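Bench Tips: Picking Gripper Fingers for Work Inside a PC Case

Last changed 5/13/21

Most gripper comparisons are done on blocks and cups. A desktop tower is a harder test. The walls are close, the parts are different heights, and there are cables to snag on. These tips come from comparing the Drandora and Floline fingers at our bench.

Lay the tower on its side with the panel off, so the board faces up. Tie back any loose cables before the first run. Unplug the power cord and leave it in another room.

Use an old computer. A scratched board doesn't matter if the machine was headed for recycling anyway.

Teach the approach point straight above the memory area and come down vertically. Stop short of the board, check the clearance on both sides of the fingers, and then save the point.

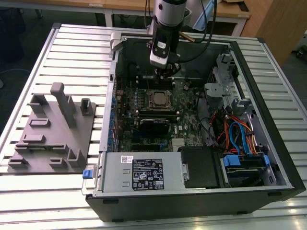

How hard should the gripper squeeze a memory stick?

Start at the lowest force setting that holds the stick when you tug it lightly by hand. Go up one step at a time from there. If the stick bows or the pads leave a mark, go back a step.

Count drops and missed grips separately. We ran 204 tries with the Drandora fingers and got 177 clean grips. The Floline set got 201 out of the same number, but it is wider and bumped the drive cage until Thắng Doãn filed down the outside corners. File a little, test, file again.

Wipe the pads with rubbing alcohol before each set of tries. Skin oil changes the results more than you would expect.

Run the arm's own cables with enough slack for a full wrist turn. Turn it by hand in both directions before you power up. A cable that pulls tight at the end of the turn will throw off your readings.

Fixture plates should be clamped down. Double-sided tape lets go slowly and you won't notice until the points are off.

Write the finger set, force step and pad type on a strip of masking tape and stick it to the controller. Máté Erdős keeps the old strips in a notebook, and we have used them more than once to repeat a test.

Next to try: the Hourani soft pads, once the adapter arrives.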